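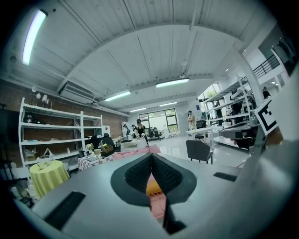
The claim we keep running into in this unit is that automation takes over the dull part of a job and leaves the interesting part to the worker. It is worth checking that claim against a workplace where people teach machines household tasks by doing the tasks themselves. Start with how the work gets divided. In the room at Hinau, one person leans over a white worktable while another, in a yellow shirt, stands with arms folded. Which of the two is working? A time sheet may say both. A productivity report may count only the first. Keep that difference in mind when you get to the section on measurement.

Unit 6: Who Does the Work Before the Robot Does It?
Instructor: Seija Aaltonen
Notes revised February 28, 2018

1. Demonstration as a job

A demonstrator holds a gripper in each hand and carries out ordinary chores so that the motions can be recorded. The vendor, Mindholm, calls this "skill transfer." I would ask you to be careful with the term. Transfer suggests that something leaves one party and arrives at another. What leaves, for certain, is a file. Whether skill arrives anywhere is a question for testing, and the sales material is vague on the testing.

Look at what the worker gives up in order to be recorded. Fingers become two pads that open and close. You cannot feel whether cloth is bunched under the pad, and you can't use your little finger to steady a cup. People who were quick at a chore become slow at it, and are then trained to be quick again in a way that is useful only here.
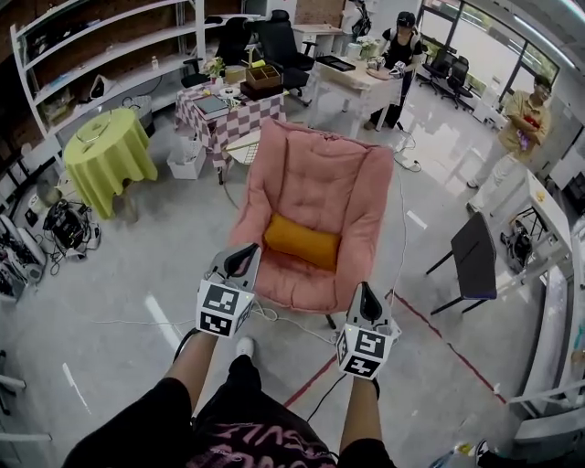 The second thing given up is variety. A cleaner decides what to do next — a small freedom, but one that people in the interviews mention often. A demonstrator usually follows a list. In the Genedico trial the list had 131 tasks, and a full set of recordings came to 773 attempts per person. Workers were paid for attempts that were accepted. Rejected attempts took the same effort and paid nothing, and the rules for rejection were changed in September without much explanation.

2. What the reports measure

The company report on the Ra project gives one main figure, accepted attempts per shift. It leaves out:
sore wrists and forearms
time spent setting the furniture back
time spent waiting
time spent showing a new hire how to do it

All of these are work. If they are missing from the "before" column, any later saving will look bigger than it is.

3. Does anyone lose a job?

The 16 people interviewed did not agree. Some saw demonstration as a step up from cleaning, with better hours and a chair nearby. Others said they were being paid to make themselves unnecessary. I don't find either view silly, but neither has been shown to be right. We have no follow-up on where these workers went when their contracts ended, and I am wary of anyone who tells you the answer.

For next class

Read the Hinau interviews and the Ra report, in that order. Write one page on a job you have held. Which parts of it would show up in a recording of your hands, and which would not? Please leave out predictions about the year 2050.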